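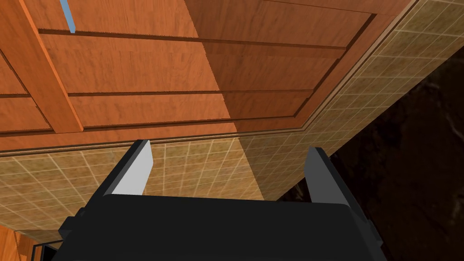 3. Wrist view and the search behaviour

Most of August went on a cabinet. The task in our simulated kitchen sounds simple: find the edge of a cabinet door, put a finger behind it, pull. What the wrist camera gives the policy for a good part of that task is orange wood grain, beige tiles and our own gripper, which takes up most of the bottom of the view and has never once been helpful there.

Our first version trusted the wrist view completely. It was very fond of the trim strip under the cabinet and scored it as a door edge in 30 of 50 trial runs. Dilani called this "confident", which was kind of her.

Sewwandi then rewrote the planner so that it keeps a short memory of the last good view from the base camera. When the edge score drops below the threshold, the arm stops, backs off and looks again – slower, but it no longer tries to open the wall. We also masked out the gripper pixels, after finding that the network had learned to treat the grey finger pads as a landmark. They were always in the same spot, so you can see its point.

Training used 1088 simulated episodes. With the memory and the mask together, success on unseen kitchens rose to 62 per cent. Without the mask it was worse than our first version, and we don't fully understand why.

Parveen's guess is that the old camera offset was still in one config file. We found two such files and fixed both. There may be a third.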